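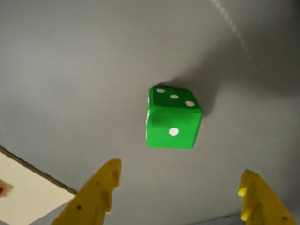
Learning to live with the error bars

When the bakery chain Huvell asked for a better way to guess how many loaves each shop would sell, the request looked simple. The company had tills in 31 shops and two years of sales sitting in a database. What it wanted was a number for each shop, every morning, by the time the ovens went on.

Amna Farooqui spent the first month of the project arguing against giving them one.

"They had a number already," she says. "The manager in each shop wrote it on a sheet the night before, and most of the time the managers were quite good at it. Another number on its own would only have given them something to disagree with."

Farooqui runs Pranaveo, a small statistics firm that writes most of its models in Python and a few in Stan. Her answer for Huvell was a forecast that came as a range. On a given Thursday a shop might be told to expect between 140 and 190 white loaves, with a 95 per cent chance that sales would land somewhere inside.

The method behind it is Bayesian, and the idea is older than computers. You start with what you believe, you look at the data, and you end up with a revised belief that carries its own doubt with it. The practical difficulty used to be the arithmetic. For anything beyond textbook problems the sums could not be done by hand, and for a long time they were slow on a machine as well. Modern sampling software has changed that. The Huvell model runs overnight on one ordinary server and finishes in 12 minutes.

The part that made the most difference was letting the shops learn from each other. A new branch with a few weeks of sales has very little to go on. Treated alone, its forecasts swing about wildly. Lumped in with every other branch, it loses whatever makes it different. A multilevel model sits between the two: the new shop starts close to the average and drifts away as its own figures build up.

The branch in Betow was the test. It opened in July, next to a school that was about to close for the summer, and the early forecasts were wide enough to be of little use to anyone ordering flour. By the autumn they had narrowed to something the staff could work with.

Not everything went well. Bank holidays were entered wrongly in the first version, and the model treated each one as an ordinary weekday with strange customers. Stock that sold out was another problem. If a shop baked 60 rolls and sold 60, the till showed sales of 60, though the true demand might have been far higher. Farooqui's team had to rebuild that part of the model to treat those days as a lower limit - a fix that took longer than the rest of the code put together.

There was also the matter of how to show a range to people who had asked for a number. The first screens used shaded curves, and the managers ignored them. The current version, which the shops call Mughal after the restaurant where it was sketched out, shows just two figures: a cautious bake and a generous one. The manager picks something in between and types it in.

Those choices are stored too, and they are going into the next version of the model.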